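小玻璃瓶插仿真花，总是散开或者往一边倒，怎么弄？

社区互助 > 家居布置 > 花艺与摆件

发帖人：窗台上的麦子
星期二晚上发布，浏览 253 次

家里有一批仿真花，橙黄色的为主，还有红的和两朵白色的花苞。想分插到小号的透明玻璃瓶里，摆在铺了绿色台面的桌子上。问题有三个。

一是瓶子矮，花杆长，花头又大又密，插进去以后上重下轻，碰一下就歪。二是玻璃透明，底下一把花杆挤在一起，看着乱。三是颜色不会搭，橙黄的和红的放一瓶总觉得闹。 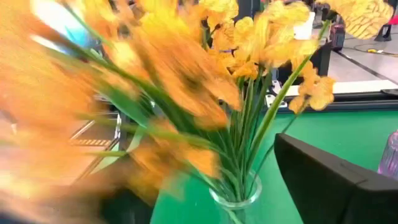 瓶口不大，再塞花泥就放不下几枝了，而且花泥隔着玻璃也难看。我试过用透明胶在瓶口贴十字格，撑了没几天就翘边。不想换大瓶子，桌子还要用来做别的事，瓶子太大占地方。也不太想把花杆剪得很短，怕以后换高瓶子没法用。有没有别的办法？

另外绿色台面是绒面的，胶水之类的东西最好不要滴上去。

收藏 12

阿桂婶
星期二 21:40

剪短就行了，别舍不得。花露出瓶口的部分大概是瓶子高度的一倍半，再高肯定倒。我家的都剪了，几年了没后悔过。

Welington Evangelista
在 Stadport 做橱窗陈列，中文是后来学的，写得不通顺请包涵

楼上说的比例可以参考，不过剪之前有几件事可以先试。

先说重量。仿真花没有水，瓶子里是空的，花头又集中在上面，所以容易倒。在瓶底放一层玻璃珠或者洗干净晾干的小石子，到瓶身三分之一左右就够。先把花杆放进去，扶住，再往缝里倒石子，顺序反过来的话花杆插不到底。石子同时把花杆下半截挡住了，你说的第二个问题也解决一部分。

花杆太长可以折，不用剪。多数仿真花杆里面有铁丝，把最下面一段往上弯，弯成一个钩，放进瓶里会自己撑住瓶壁。以后换高瓶子再掰直就可以。没有铁丝的软杆这样做没用，弯了会弹回去，只能剪或者绑。

插之前不要一枝一枝往瓶里加。把花全部平放在桌上，按颜色和大小分开，花头朝一个方向，看清楚有多少再配。
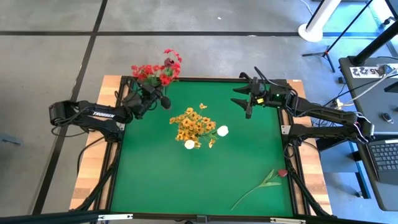

配的时候手里先拿主花，一边转一边加小花，每加一枝杆子都往同一个方向斜，拿到差不多了在握的地方用细铁丝或者麻绳绕两圈扎紧。扎好以后整把放进瓶里，比一枝枝插要稳，也不会散。叶子如果落到瓶口以下，摘掉或者往上推。

颜色方面，橙黄的单独一瓶，红的单独一瓶，最不容易出错。一定要混的话，让一种颜色占多数，另一种只放两三枝，放低一点，靠近瓶口。白色花苞可以夹在中间隔开。那种带长杆的大朵单枝花，不要和小碎花挤，另外找一个细口瓶，一瓶一枝就够了。

绿色桌面本身颜色很重，花的叶子放在上面不太显，所以叶子多少关系不大，可以少留一点，让花头露出来。

绒面怕胶，所以上面的办法都没有用胶。瓶底不平的话垫一小块毛毡。

窗台上的麦子（发帖人）

谢谢两位。石子的办法今晚先试。弯钩那个我刚才拿一枝橙黄的试了，里面有铁丝，能弯住。单枝红的杆子比较软，看来要另找瓶子。

三楼小卖部

补充一点，新买的仿真花压过箱子，花瓣是扁的，用吹风机低温吹一下，边吹边用手捋开，会蓬松很多。离远一点吹，太近绢花边会卷。灰多的话也是用冷风吹，别拿湿布擦，有的会掉色。

石子别用鱼缸里捞出来的，有味道。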